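Chapter 4
Caring for Textiles in Shared Use

Learning outcomes

After studying this chapter, you should be able to:
explain how fibre, construction and finish each affect the way a garment should be cleaned;
read a care label and decide on a suitable wash, drying method and ironing temperature;
describe the main ways in which printed and applied decoration fails;
plan a simple laundry routine for a club, school or residential setting.

Key terms: knit, mesh, colourfastness, crocking, agitation, shrinkage, care label, sorting

4.1 Introduction

Most of the clothing discussed in the first three chapters belongs to one person, who wears it, washes it and decides when it is finished with. A great deal of clothing is not used in this way. Sports kits, theatre costumes, work overalls, hospital linen and school aprons pass through many hands, and the person who washes them is seldom the person who wore them. The care of such items is a branch of textile work in its own right, and it draws on the same knowledge of fibres that was set out in Chapter 2.

Shared textiles suffer in three places: in wear, in the wash and in storage. Students often assume that wear does the most harm. In many establishments the laundry is the harder test. An item that is worn once a week and washed after each use may spend longer in hot water and moving air over its lifetime than it ever spends on the body during vigorous activity. For this reason the chapter begins with washing and returns to wear and storage in Sections 4.5 and 4.6.

The main case study concerns the laundry at Plokley, a small town whose sports hall, youth theatre and day centre send their washing to a single building. The laundry is run by Basoleo, a contract cleaning firm, and in the January covered by the study it handled 1,636 items. Of these, 97 were set aside at inspection for repair or replacement. The causes were recorded on a standard form, which is reproduced at the end of the chapter and may be copied for classroom use.
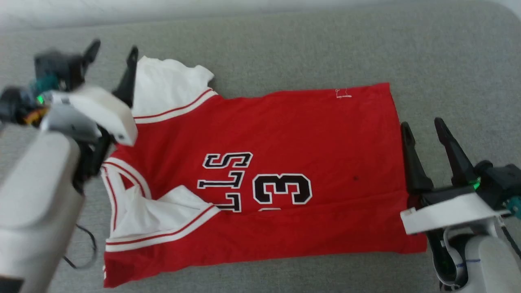
Sorting is the first stage of any laundry routine, and it is the stage at which most avoidable damage can be prevented. Items are grouped by colour, by fibre, by degree of soiling and by the kind of decoration they carry. The last of these is easily overlooked. A plain red shirt may be placed with other strong colours without further thought, but a red basketball jersey with black lettering and a large black numeral, both outlined in white, has to be treated as three colours in one article. If the red is not fast, the white outlines will show it first. Such garments should be tested before their first wash by pressing a damp white cloth against an inside seam, and they should be washed separately until no colour is transferred.

Construction matters as much as colour. Mesh fabrics have open spaces between the yarns, which allow air to pass and help the fabric to dry. The same openings catch on zips, hooks and the rough edges of worn drums. Mesh should be turned inside out and kept apart from garments with metal fastenings. Where this is not practical, a net bag gives reasonable protection – provided that it is not filled so tightly that water cannot move through it.

Decoration may be printed, heat-applied, woven in or stitched on. Printed and heat-applied designs are weakened by high temperatures, by harsh detergents and by sharp folds made while the surface is still warm. Stitched designs are stronger, but the ground fabric may shrink at a different rate from the piece sewn to it, and puckering follows. Neither kind should be ironed directly.

At Plokley, of the 97 items set aside, 62 had faults in the decoration while the fabric itself was sound. The laundry at Ongart, which uses a cooler wash and dries sports clothing on lines, is compared with Plokley in Section 4.4.

Before you read on

1. Examine 2 garments of your own that carry printed or stitched decoration. Note the fibre content and the care instructions for each.
2. Consider whether the instructions appear to have been written for the fabric, for the decoration or for both.
3. Keep your notes. They will be needed for the sorting exercise in Section 4.3.

4.2 Reading the care label

A care label sets out the most severe treatment that an article can be expected to withstand. Milder treatment is always permitted. The symbols appear in a fixed order, beginning with the wash tub, and each is considered in turn below.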